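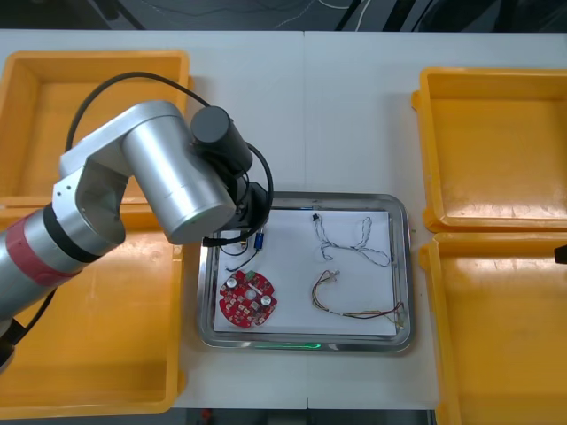
How do I wash the linen tea towels?

Cold or warm water, regular detergent, and please skip the fabric softener! It coats the fibers and then the towel just pushes water around your plates. I wash mine with the bath stuff and hang them over a chair.

Posted in January by the Feltbridge shop desk

Will the Kornska tablecloth shrink?

A little, yes. The linen gives up about 3 percent in the first wash, so I'd go up a size if your table is right on the line. After that it stays put.

What's the difference between Grirnness and Bisht?

Grirnness is the heavier weave (335 grams per square meter) and it's what I use for aprons and pot holders. Bisht is the thin striped one – lovely as napkins, not great for grabbing a hot casserole.

I got turmeric on my napkins. Help?

Oh, I've been there. Rinse right away in cold water, rub in some dish soap, leave it an hour, then wash. Dry them in full sun if you can. Mine took two rounds and there's still a faint yellow corner I've decided to live with.

Can I iron the prints?

Sure, on the back, while the cloth is still damp. I mostly don't bother – a good shake and a flat fold does it for me.

Do you sell fabric by the yard?

Only Bisht right now, and only in the stone stripe.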